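# Dark scuffs inside a gray toy bin - how to clean without making it worse

**storau_shelf**

I look after the loan toys for a play library in Inddale. Most of the small items are kept in large gray open-topped bins on wooden tables, so that they can be sorted at waist height. One bin has become difficult to keep presentable. The sloping panel at the back is covered with dark vertical scratches and stains, worst along its lower edge, and the floor has cloudy smudges and streaks.

So far I have tried dish soap with warm water, then a cheap all-purpose spray. Both removed the dust and left the marks. I do not know the exact plastic. There is no recycling symbol that I can find on the underside.

What I need to know:

- whether dark marks of this kind are dirt, transferred material or damage to the surface
- whether a melamine sponge is safe on the inside of a bin that holds toys
- whether lining the floor is worth the trouble

The catalog stands at 1,562 items and the bins are in use most days, so I would like a method that takes less than an hour.

**Kirberg Bench**

Treat them as two separate problems. A dark line on a lighter plastic can be material left behind by whatever rubbed against it, or it can be a groove that has filled with dirt. Drag a fingernail across the line. If the nail catches, it is a groove. If it passes over smoothly, it is probably transfer and will come off.

For transfer:

1. Take everything out and wipe the bin with a damp cloth.
2. Put a little isopropyl alcohol on a white cloth and test it in a corner underneath for 30 seconds. Stop if the surface turns tacky or color comes off on the cloth.
3. Work on one section at a time, along the direction of the marks.
4. Rinse with plain water and dry.

For grooves, use baking soda mixed with water to a thick paste and a soft nylon brush. This lifts the dirt in the groove. The groove itself stays and will fill again.

A melamine sponge is a fine abrasive. It is safe once rinsed, but it changes the finish. On a matte panel you get a smoother patch that shows in side light - on a floor that is already cloudy you may not care. I would keep it off the tall back wall.

Do not use acetone. Do not use heat either.

**jurčo_parts**

just line it. I bought 34 cut mats in August for ours and stopped scrubbing. hard plastic toys mark everything sooner or later

**storau_shelf**

Follow-up, September 29, 2022. The fingernail test gave a mixed result. The marks high on the slope are nearly all transfer and came off with alcohol in two passes. Those along the lower edge are grooves. The paste made them lighter, and I have decided to leave them at that.

The floor is slower work. The streaks are reduced but the worn patches are permanent as far as I can tell. I used the melamine sponge on one palm-sized area and the finish did change, as described above.

I have ordered one mat as a trial. It needs to be thin, because the pieces are small: a gray mouse-like toy with a pink ear, a yellow oval one, a pink wedge-shaped slice with dark dots. A thick or ribbed mat would hold crumbs and be harder to wipe than the bare floor. The off-white container can stay inside the bin on top of the mat.

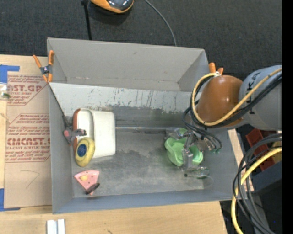
I will leave the mat in for a month before buying more, and lift it once a week to check for grit underneath.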